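3.2 Sampling rainwater from barrels and gutters

We were lucky in our two neighborhoods, Pralside and Banton, because people there have kept rain barrels for as long as anyone can remember, and they were very generous about letting us poke around in them. Our question was a simple one: how many of the tiny plastic fibers that wash off a roof end up in the barrel, and how many stay behind in the gutter muck? We visited seven households in May, always in the morning and always with our own glass jars, which had been rinsed three times with filtered water and capped with foil.

At each house we took one jar from just under the surface of the barrel and another from near the bottom (the bottom jars were a good deal smellier!), and then scooped a spoonful of wet leaf litter from the gutter above the downspout. Cotton clothing was worn throughout, and an open jar of clean water stood beside us the whole time so that fibers drifting in from the air could be counted and taken off the totals later on. Lleucu Beddoe filtered and stained every sample herself, which kept the handling as even as we could hope for.

Residents also kept a short rain diary for us, noting when each shower started and stopped and whether the barrel had overflowed. Most of them liked to write it on a phone, and we copied the entries into our own tables by hand each evening.
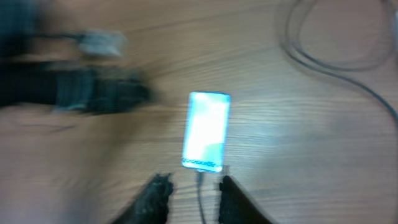
Figure 2. Smartphone on a wooden tabletop.

3.3 Counting and sorting the fibers

Filters were dried overnight in covered dishes and then looked over under the microscope, row by row, by two readers who did not know which street a sample had come from. Where the readers disagreed, they sat down together and went over the filter again, and anything they still could not settle was left out of the counts. Fibers and flakes were tallied separately, and gutter samples were weighed dry before counting.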